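讲稿备注:住在别人选的墙纸里
Fetcombe 社区讲堂,2021年10月31日

(开场。先等大家坐好,不要急。水杯放在左手边。)

大家晚上好。谢谢主办方请我来。我的中文是成年以后才学的,所以今天我会说得慢一点,如果我用错了一个词,请你们原谅,也欢迎你们在休息的时候告诉我。

今天我想谈的题目是租房子的人和墙的关系。我在 Fetcombe 租房住,前后换过5个地方。每一个地方的墙都是别人决定的。我没有选过颜色,也没有选过花纹。可是我每天早上睁开眼睛,第一个看见的就是它。

(停一下。)

先说第一个房间。它在 Stiltgate 街的一栋老房子的顶层,屋顶是斜的。房东是一位老太太,她把合同一条一条念给我听,其中有一条说,不可以在墙上钉任何东西。我当时的语言能力不够好,我听成了不可以在墙边放任何东西。所以我把床、桌子和书架都放在房间的中间,住了整整一个冬天。到了四月,老太太上来看窗户,她看见我的家具像一个小岛,站了很久没有说话。

(这里一般会有人笑。等他们笑完。)

我讲这个故事,是想说明一件事:租客对墙是有一种害怕的。墙代表押金。我的押金那时候是500块,对我来说是很大的一笔钱。我搬进去的第一天就去看墙角有没有裂缝,踢脚线有没有掉漆,然后写在一张纸上,请房东签字。这个习惯我到今天还保留着。

第二部分:墙纸。

(换一张卡片。喝水。)

我小时候家里的墙是刷白的,下半截刷绿色的漆,跟学校和医院一样。所以我第一次住进有墙纸的房间,觉得非常不习惯。我总觉得墙在看我。晚上关了大灯,只开小灯,那些叶子和卷曲的线条会变成人的脸。我写信给家里人,说我住在一块窗帘布里面。

后来我去图书馆借了书来看,才知道这种花纹叫大马士革纹,本来是织在布上的。有钱的人家把布挂在墙上,后来才有人把同样的花纹印在纸上。我觉得这个变化很有意思。布可以拿下来,搬家的时候带走。纸贴上去以后就属于房子了。

(如果时间不够,下面一段可以跳过。)

我的第二个房间里,有一面墙的墙纸在接缝的地方没有对齐,叶子的左半边比右半边低了一个手指的宽度。开始的时候我很难受,每天都想把它撕下来。住了两年以后,我搬走的那天,最后看的就是那条接缝。我现在想不起那个房间的门是什么颜色,但是那条接缝我可以画给你们看。

第三部分:Cartwright 的问卷。

(语气要平一点,这部分比较干。)

Cartwright 是我们这里的一个小出版社,专门出关于本地老房子的小册子。他们请我帮忙整理租客写来的信。信里的问题其实很简单:你现在住的房间里,有什么东西是你不会选、但是已经习惯了的?

我本来以为大家会写家具,写沙发太硬,写床太短。可是很多人写的是表面的东西。有人写浴室的瓷砖,有人写天花板上的水印,有人写楼梯的地毯。写墙纸的信最长。有一位写信的人说,她把花纹当作日历,每过一个星期就在心里往右边移动一朵花。

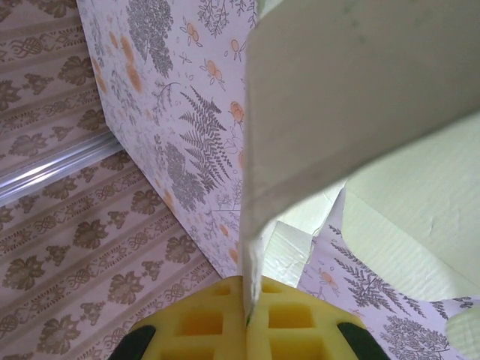 我读这些信的时候注意到一点,就是很少有人用“好看”或者“难看”这样的词。他们用的是“安静”“吵”“旧”“热”。我觉得这说明人跟房间住久了,就不再像客人那样评价它了。你不会说你的邻居好看不好看,你会说他今天回来得晚。

(这句话说慢一点。)

当然,也有人没有办法习惯。有一封信是从 Vurberg 寄来的,写信的人在卧室里挂了一张很大的床单,把整面墙遮住。他没有钉钉子,他用的是两个书架,中间拉一根绳子。房东来的时候,他说是在晾床单。这个办法我试过,有效,但是绳子要拉得很紧,不然中间会垂下来。

最后一部分:我们可以做什么。

我不是律师,所以法律的问题请不要问我。我只说我自己的经验。如果你想改变墙,请先用书面的方式问房东。我问过两次,一次他们说不行,一次他们说可以,只要颜色浅。第二次我把墙刷成了很浅的灰色,刷完以后我觉得房间不认识我了,要重新介绍自己。

如果你是房东,我有一个请求。请在租客搬进来之前,自己在那个房间里睡一个晚上。请看一看早上六点的墙是什么样子。

(看时间。如果超过了,直接进入提问。)

小册子放在后面的桌子上,大家可以免费拿。如果你愿意写信给我们,信封也在那里,不需要写真实的名字。

现在我们可以开始提问了。请说得慢一点,谢谢。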